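Partanen Gallery, Zomthorpe
Safety walk-through before the spring hanging, with comments

Front doors and lobby: OK
Both doors open outward and the push bars move freely. The mat has been swapped for the thinner one we asked for in February, thank you so much, it no longer catches the wheelchair ramp.

Exit signs: OK, one comment
All lit. The one over the stairs to the print room is partly hidden by the new banner when you come from the coat check, so please raise the banner a little – a hand's width would do it.
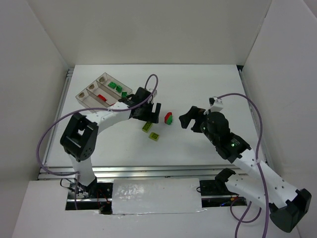
Stair treads: NEEDS WORK
The rubber edging on the lower flight is lifting again. I know it was glued over the winter, and I know how hard that glue is to get, but I'd feel better with proper screws before the school groups start.

Hanging rails, Nimitz Room: OK
Rated for 80 pounds per hook. The heaviest canvas in the show is 63 pounds with its frame, so we have room to spare, though I would still like two hooks on it.
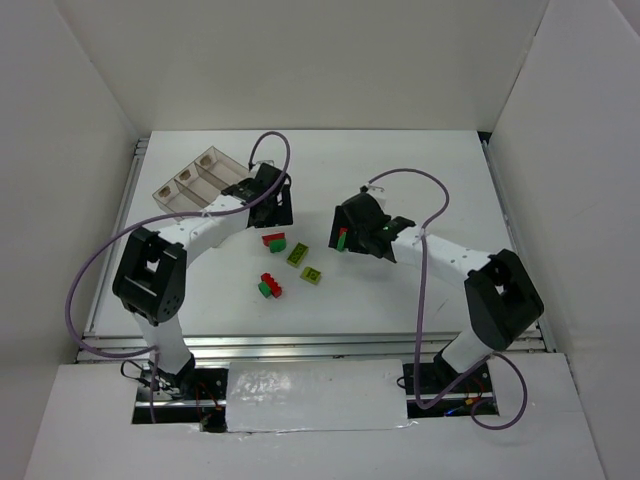

Display cases and plinths: OK, two comments
The tall case by the window has its new lock and the key is on the board where it belongs. The short plinths have been weighted with sandbags and don't rock when leaned on, and I leaned quite hard! For the small ceramics awaiting labels, please use a divided tray, the kind with three compartments and one little piece resting in each, and keep it toward the back corner of the table where sleeves won't reach it. Last year's cardboard lids were a worry to me all season.

Floor load and occupancy: OK
Posted limit for the main hall is 1,088 square feet of open floor, and the layout plan keeps to it. The Tultau sculpture goes on the ground floor only, please, however nice it would look upstairs. 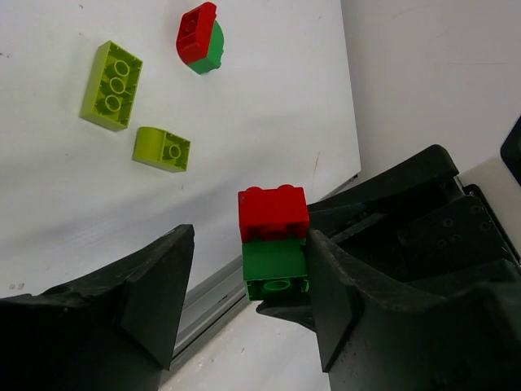
Page 15

Fire extinguishers: OK
Tags current, pins in place. The one in the framing shop has a ladder leaning in front of it. I moved the ladder, and I'd be grateful if it stayed moved.

Lighting track: RECHECK
Two spotlights at the east end were loose in the track. Tighten them with the power off and let me look again before the opening.

First aid box: OK
Restocked, but low on the small bandages. Next walk-through is at 9 a.m. on the morning of the opening, by the side door.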